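Spring visit to Draltberg: notes for our equipment plan

We went up to the Draltberg open house in April, and I came home with a full notebook and sore feet! Eight of us made the trip from Dustum, mostly to see how other small shops are paying for their first arm, and how they decide what to buy after it. We have been going around in circles on this since last fall, so it was a treat to spend a day with people who have already signed the purchase orders.

The morning was the hall tour (loud, crowded, great coffee). Celtorar had the biggest stand and a very patient crew who let us ask about spare parts, service visits and what happens when a controller dies in the middle of a job. Their basic service plan runs 18 months. I had assumed a year, so that changes one line in our draft already.

After lunch we moved to the kitchen area, and I could have stayed until closing.

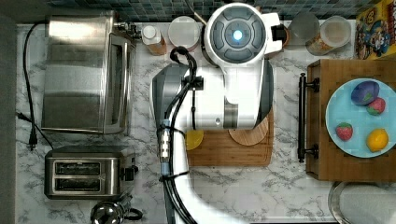

Our budget has always had one big number for the arm and a tiny one for "other," and I now think the tiny one is where we'd get hurt. Cables are a good case. On the kitchen arm they are looped, clipped and tied all the way down, and every one of those ties and straps belongs on somebody's order list. Then come the props. A toaster oven, a two-slot toaster, a kettle, a cutting board, a plate of toy strawberries and a lemon: cheap things one by one, but they add up and they'll need replacing. I priced a first set on the bus home and got to $363, before any spares.

The counter itself deserves its own line too. We had planned to use the old workbench, and I'd like us to measure it again before we commit to anything.

The last talk was from Lynch, the leasing people, at 3 p.m. They walked through rent versus buy very clearly. We'd want to keep 20 percent of the budget unspent for the first year, which sounded like a lot until I looked back over my notes. I'm all for it now.

Next step for us is a second quote from Celtorar with training priced separately. I have extra copies of the leasing handout if anyone wants one, and I'd go back to Draltberg in a heartbeat!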